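Home Economics 2: Food Preparation
Unit 8 handout: Choosing and Caring for Kitchen Tools
Instructor: Kamlesh Goel

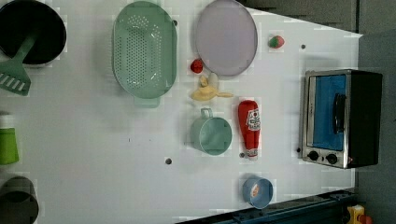 Before the lab

Read pages 90 to 97 in the course reader. Tie back long hair and take off rings. Wash your hands with soap before touching any food or equipment.

Matching the tool to the job

A slotted turner lets fat or liquid drain as you lift food. Use a solid one for anything that might fall apart. A colander is for draining pasta and rinsing vegetables; for rice or flour you need a fine sieve.

Nonstick pans

Use nylon, silicone or wood. Keep the heat at medium or lower. Let the pan cool before washing, and don't use steel wool.

Washing order

Glasses first, then flatware, plates, and pots and pans last. Change the water when it gets greasy.

Assignment

Pick two tools from your kitchen at home. For each, write a paragraph on what it is made of, what it is used for and how it should be cleaned. Due Thursday in Room 741.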